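Gripper build log, the yellow finger version

Posted 8th June by Naheed Yousafzai

Finally got round to putting these up. Only two made the cut, the rest are blurry or mostly my thumb. Hand-held grippers, yellow fingers, black body, built between my kitchen table and the back bench at Andstead. Santeri Jääskeläinen did most of the CAD, I did most of the swearing. Notes are in whatever order I remembered them.

Quick bit of history for anyone new. First version was in February, fingers way too stiff. Fine on a box, hopeless on anything floppy. Cloth just slid out the side. Paloma Abernathy said cut a big oval through each finger and let it bend, so we did. Yellow because that was the spool with the most left on it. Everybody likes the yellow now so it stays.

Laundry is the whole point of this one btw. Socks, towels, bedding. If it can't do a sock I don't care what else it does. 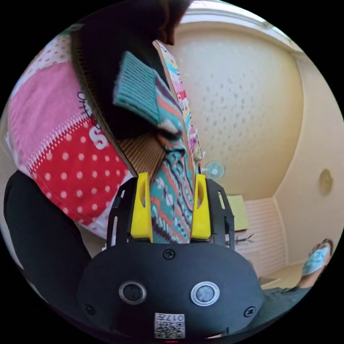 Number 017 with a stripy sock in its fingers. Teal cuff up top, red light on.

Settings for the sock stuff, since people asked last time. Finger gap gets set by the slotted plates. Loosen, slide, tighten, check the two sides match. Do NOT crank the screws. I stripped 3 of them on the first body and had to drill one out, which took a whole evening and a bit Lempi Toivonen lent me and is not getting back in one piece.

Thin knit is harder than thick. Grab the ribbing if you can, it bunches up and gives the fingers something to close on. Grabbing by the toe works maybe half as well, no idea why. Towels are easy at a corner and horrible in the middle.

Running log so far, copied off the whiteboard:

Grabs logged: 1,968
Target before we change the fingers again: 2,000
Drops, all fabrics: 171
Bodies cracked: one (stairs)

So nearly there. Most of the drops are from the early fingers, the oval ones are way better but I didnt split the numbers out at the time. Will do that for the next batch. Barrett Holloway has a spreadsheet half built for it.

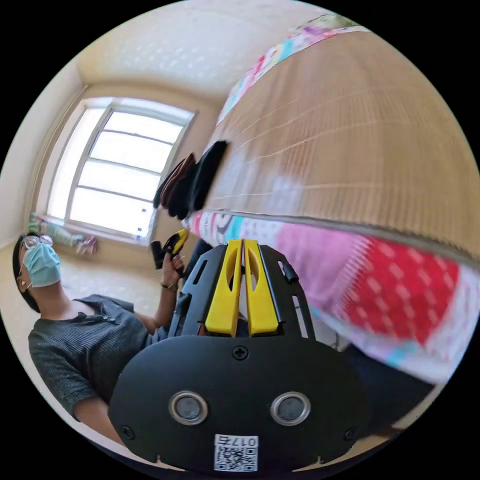
Bigger fabric next. Flat things on a flat surface are the annoying case, the fingers have nothing to get under, so you end up poking a fold into it first and then closing on the fold. Two hands helps a lot. One pins, the other pulls. Takes a while to get used to and your forearms will complain, the body is chunkier than it needs to be and all the weight sits up front. Santeri wants to move the mounts back a little. I want a softer handle. We'll see who gets to the printer first.

Parts, short list:

Fingers: printed, flexible stuff, slow. If you rush it the thin edge of the oval goes stringy.
Body: printed, black, sanded then left matte. Gloss looked awful.
Screws: mixed box from Pētersons, black, cross head. Buy more than you need.
Labels: off the Mindeo label thing at the workshop. Clean the plastic first or the corners lift.

Still to do:

Proper strain relief on the cable
Spare set of fingers, same spool if there's any left
Tidy the CAD so other people can acutally open it
Return Lempi's drill bit (or buy her one)

Files go up on the Amia page once Santeri has renamed everything, right now half of them are called final_final. If you want to try one, the bench at Andstead is open most evenings, ask for me or Barrett. Bring your own socks. Odd ones are fine.

More pics when the new mounts are on.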